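We use cookies to remember your settings. Accept | Manage

MARKERS, BOARDS, BASKETS

Quick one before Saturday. The art room reorder went in, 40 packs of dry-wipe markers from Humphreys, should see us through to summer if the caps go back on. Caps back ON please. Efa threw out a whole drawerful of dead ones in March and was not happy.

Wire baskets are staying. Myfanwy wanted the old tins back but most of you voted with your hands and just started using the mesh ones, so that's settled. Markers in the one with dividers, erasers in the long shallow one. Not the other way round.

Small whiteboards: wipe before you put them away. The gray smudge gets harder to shift every week it sits, and the spray is nearly gone. More coming from Govine, Yolanda is chasing. If anyone has a spare bottle at home bring it in, will pay you back.

Also still missing one box of colored chalk, and teh good scissors. No questions asked. Leave them on Rhiannon's desk.

Wallpaper offcuts free to anyone who wants them, ask Sioned. 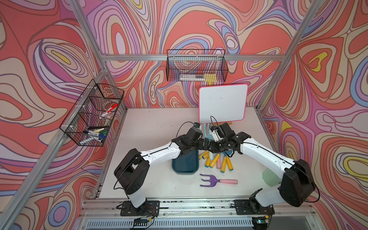 Markers on the left, what looks like an eraser at the back, pink-framed board.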